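New teaching pack on the Victorian novel for secondary schools

Apr 29, 2022

The Careck Trust has published a set of classroom materials on the Victorian novel for pupils in years 8 and 9. The pack, entitled Pusteo, contains 23 lessons and may be used in full or in part. Each lesson opens with a short extract, followed by reading questions and a writing task.
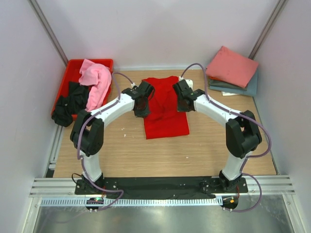
Two robot arms over a red garment on a tabletop.

Topics include serial publication, the governess in fiction and the growth of the railway. A longer unit asks pupils to write the opening chapter of their own serial — with an ending that leaves the reader waiting — and to revise it after comments from a partner.

Printed copies will be sent to schools in the Rind and Greltora districts before the end of term. A first run of 3000 has been ordered. Other schools may request the pack through the Trust's education office.
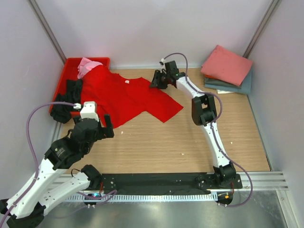 Red garment with a white neck label, laid partly over the side of a bin.

A second pack, on poetry of the same period, will follow in July.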